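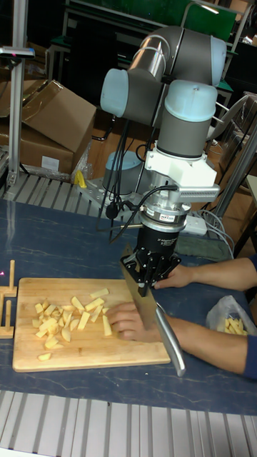 Marguerite wrote in after my last column to say that even pieces are for restaurants, and that at home a potato should be cut however the knife happens to land. Plenty of other readers took the same line. One from Tavstead told me that life is too short for cubes, and that the small bits turning to mush are the best part of a stew.

I agree with half of it. I have eaten a lot of dinners made from whatever came off the board, and most of them were fine. But I still think we have become careless about chopping, and that a little care at the board saves a lot of trouble at the cooker.

Take a plain potato. Cut it into sticks, wedges and lumps all at once and put the lot in one pan. The thin sticks will be soft while the lumps are still hard in the middle. You can wait for the lumps and lose the sticks, or drain early and bite into something raw. For mash it makes little odds. For a potato salad it matters a great deal, and for anything roasted it matters more, as the small pieces catch at the corners.

The fix is dull. Halve the potato so it has a flat side and sits still. Cut it into slabs, lay the slabs down, cut those into sticks, and turn the sticks if you want cubes. Stop before the board is full and tip what you have into the pan. If one piece is twice the size of its neighbours, cut it again.

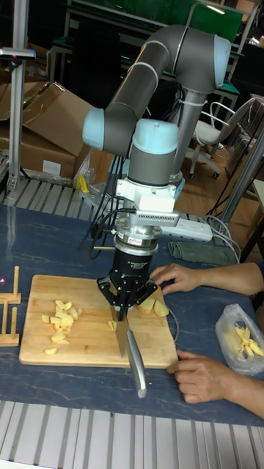 And leave the last wedges until you have moved the cut ones out of the way. Most of my own bad chopping happens at the end of the job, when the board is crowded and I am thinking about the next thing. The final potato always comes out the worst, and it goes into the same pan as the rest.

What I don't believe is that better chopping can be bought. I had a Plornari slicer for 8 months. It made very tidy chips. It also had a grid that needed a brush, a lid that held on to starch, and a box that took up half a shelf. By August it was in the cupboard under the stairs, and I went back to a knife and a wooden board that I wipe down in a few seconds. The Geraghty catalogue now has two full pages of these gadgets, and I would not give drawer space to any of them.

A decent knife, kept sharp, and a board big enough to work on will do nearly everything. The board is where people go wrong. They buy one the size of a paperback and then wonder why there is carrot on the floor. Get a big one, and put a damp cloth under it if it slides.

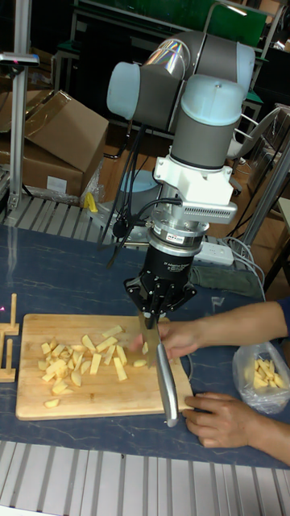
Photo: Flitevness

Fruit is where I give way to Marguerite. Apples for a crumble can be any shape you like. If I have 400 g of apple to get through, I cut it into chunks and batons and odd curved bits, and I don't always bother to peel it. Some of it collapses in the oven and some of it holds, and a crumble is better for having both. The same goes for apple sauce, where it all ends up under a spoon anyway.

So my rule is a loose one - look at what the dish needs before you pick up the knife. If everything has to be done at the same moment, cut it the same size. If it doesn't, chop as you please and get on with the pastry.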